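How to Get a Musty Smell Out of a Basket (and Which Advice to Skip)

Most of what you will read about cleaning woven baskets was written by people selling something, or copied from people selling something. I have been buying old baskets at estate sales and church basements long enough to have tried nearly all of it. A good part of it does nothing. A small part of it will ruin the basket.

What follows is the routine I use now. It costs next to nothing and takes most of a week, and nearly all of that week is waiting.

Before you start

Work out whether the smell is dust, smoke, mold or perfume. They get treated differently and the usual advice lumps them together. Put your nose right inside and breathe in. Dust smells flat and dry. Smoke you will know. Mold smells like a wet cellar and is often stronger at the bottom than at the rim. Perfume usually means somebody kept potpourri in it for years, and I'll tell you now that potpourri is the hardest of the lot.

Look for powdery spots as well. White or gray fuzz that smears when you rub it is probably mold. Fine sawdust that keeps coming back in little piles is probably insects, and then you have a different problem. Bag the basket, keep it away from your other things, and look up freezing.

If the basket is very old, or painted, or might be worth real money, stop reading and ask a conservator. I mean it. I'm describing what I do to things I paid a few dollars for.

What you need

A soft brush (a clean paintbrush is fine)
A vacuum with a hose, and a piece of old pantyhose to go over the end
Two cotton cloths
White vinegar, for mold only
Plain baking soda
A large paper bag
A fan

Step 1. Brush and vacuum

Brush from the rim down, following the weave. Go over the inside twice. Then stretch the pantyhose over the vacuum hose, hold it on with a rubber band, and run it along the surface on low. The pantyhose keeps a loose end of fiber from getting sucked up and snapped.

A lot of baskets are finished at this point. I think plenty of the sprays and powders get credit for work done by the brushing that came before them.

Step 2. Air it out

Set the basket upside down on something that lets air through, such as a cooling rack or a couple of sticks laid across a box. Point the fan past it. Leave it there for 3 days. Shade is better than sun. You will see "put it in direct sunlight" on every list, and a couple of hours won't hurt most baskets, but a long day of it can fade the color and leave the fibers brittle.

Don't skip to the next step early. I have done it and had to start over.

Step 3. Wipe, if you must

Wring a cloth out in plain water until it won't drip, then wipe the inside. For mold, use equal parts vinegar and water, and do it outdoors. Wipe a hidden patch first and see if any color comes off on the cloth. If it does, you're done wiping.

Never soak it. I know there are pages telling you to dunk the whole thing in a bathtub. Some baskets come through that fine. Others dry crooked, and you won't know which kind you own until it's too late.

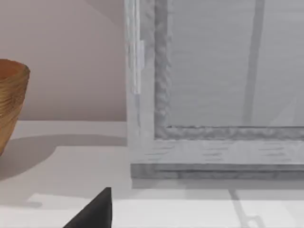

Dayton, September

Since I first put this page up, several readers have written to ask about bought deodorizers, so I tried two of them.

The first was Rivex, a spray. The label says it removes 100 percent of odors. I used it on one of a pair of baskets that had come out of the same damp garage, and did only the brushing and the fan on the other. By Tuesday the plain one smelled of very little. The sprayed one smelled of Rivex. A month on it still does.

The second was Drolerum, a packet of granules you leave inside. It worked about as well as baking soda, and the baking soda was already in my kitchen. I can't say it's bad. I can't say why anyone would pay for it either.

Mervyn Bloxham, who repairs chair seats and has forgotten more about cane than I'll ever learn, thinks I'm too hard on the sprays. His view is that some people won't wait a week and a spray beats throwing the basket out. Fair enough. I still wouldn't use one on anything that will hold bread.

Step 4. The bag

Once the basket is fully dry, put an open dish of baking soda in the bottom of a paper bag, set the basket in beside it, and fold the top over. Keep the soda in the dish. Sprinkled straight on, it works down into the weave and you'll be brushing it out for months. Leave it for 4 days, then smell it again.

Use paper. A plastic bag holds in whatever dampness is left, and you can grow a fresh crop of mold that way.

If it still smells

Smoke may take a second round in the bag. Mold that returns after two rounds means the basket is staying damp somewhere, so look at where you're keeping it before you blame the basket. Bathrooms and closets on an outside wall are the usual suspects.

Perfume I have never fully beaten. I have one basket I've aired on and off for two summers and it still smells faintly of cinnamon and old soap. Coffee grounds, charcoal, crumpled newspaper: no difference that I could detect. Anyone who has had real luck with potpourri is welcome to write in, as long as they're not selling anything.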